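Gradbridge talk, speaker notes, 20 min plus questions

Slide 1. Hi everybody, thanks for staying past the coffee. I'm going to talk about teaching grippers without a robot anywhere in the room, and I'll say right away that the credit goes to Callum Mowat and Rhona Rutherford, who did most of the recording while I fussed over the spreadsheets. (Pause. Find Callum in the crowd, wave.)

Slide 2. The question. We had 400 demonstrations from Zerkano, our old setup, all steered from a desk, and they were slow and kind of stiff. So what if a person just picks up two grippers and does the job? Do we lose anything when a robot has to copy it later?

Slide 3. The numbers. We collected 3,234 handheld demos and threw out 297, mostly bad tracking. I was braced for way worse! Don't read the table out loud, just point at the bottom row.

Slide 4. Tracking. Each gripper has a marker cube at its base, and the view from the head picks the cubes up whenever they're in sight. Mhairi will ask about occlusion, she always does. Answer: yes, it hurts when the hands cross, and yes, we drop those stretches.

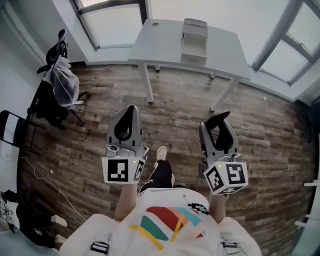

Okay, so the other thing we changed in March was the start of each take. Everybody holds both grippers out in front for a moment before touching anything, and that gave us a much cleaner starting pose to line the two hands up. Silly little fix, and I wish we'd had it from day one.

Slide 5. What's left. Two-handed folding is still shaky, pouring is fine. Skip the 30-second clip if I'm running over. Then questions, and Marion has the link to the data.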